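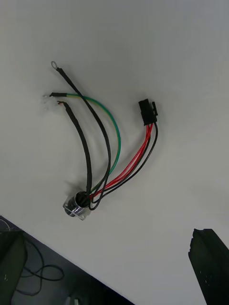

What does a private home sleep test cost?

The average price paid by patients in the latest Pollo survey was £379, including the report but not any follow-up appointment.

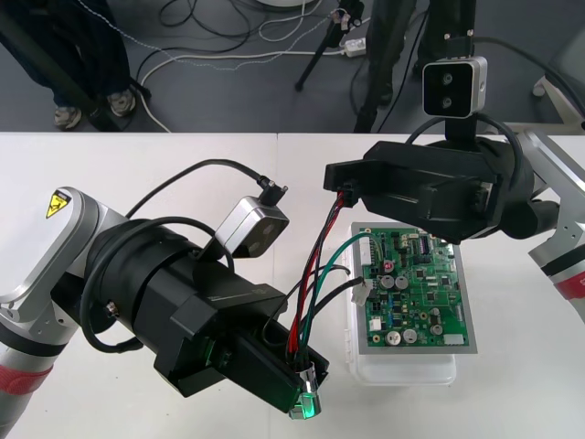
By the Mulcahy press office
January

Patients who pay for a private home sleep test are often charged again to talk through the result, a survey published today by Mulcahy has found.

The Pollo survey, carried out by Kukier Research, asked 800 adults who had paid for a home test for suspected sleep apnoea what they were charged, what was included and when they learned the full price. The average cost of the test and written report was £379. Where a follow-up appointment was charged separately, it added an average of £105.

More than half of those asked said they had assumed that the appointment was part of the price. Many found out when the report arrived by email with a link to book and pay. Others were told on the phone when they rang to ask what the numbers in the report meant.

Only 2 per cent of patients said they had been given a full written price list, covering the test, the appointment and any treatment trial, before they booked.

Prices varied more between clinics than between types of test. A finger sensor worn for one night was in some cases dearer than a fuller test with a chest belt and nasal tube. Patients in the same town reported very different charges for what was described to them as the same service. Postage of the equipment was usually included, but a repeat test after a failed night was not, and several people had paid twice for that reason.

The survey also asked why people had gone private. The most common answer was the wait for a first appointment. The next was driving: a number of patients drive for a living and wanted an answer before speaking to their employer. Snoring that was keeping a partner awake came third.

Of those whose test suggested sleep apnoea, most were advised to try a breathing machine at night. Some bought one from the clinic straight away and some went back to their GP with the report. A smaller group had done nothing by the time they were surveyed, and cost was the main reason they gave.

Mulcahy is asking private sleep clinics to publish one price that covers the test, the report and a conversation with a clinician. Where a clinic prefers to charge for these separately, it should say so on the page where patients book.

Mulcahy has changed its own booking page to follow the same rule. Patients using its clinic in Horum will see the full cost, including the charge for a repeat test, before they enter any payment details.

Anyone who is worried about loud snoring, pauses in breathing at night or heavy sleepiness in the day should speak to their GP first.

Notes to editors

Mulcahy provides sleep assessments and breathing equipment to adults.

The survey was completed online. All prices were reported by patients and were not checked against clinic records. People who had been tested in hospital overnight were not included.

Full tables are available from the Mulcahy press office on request.

Related items

Pollo survey: how long patients wait for a mask refit
Horum clinic adds evening appointments
Mulcahy responds to questions on second-hand breathing machines
Kukier Research to run next year's patient survey

Last updated: January, 9.40 am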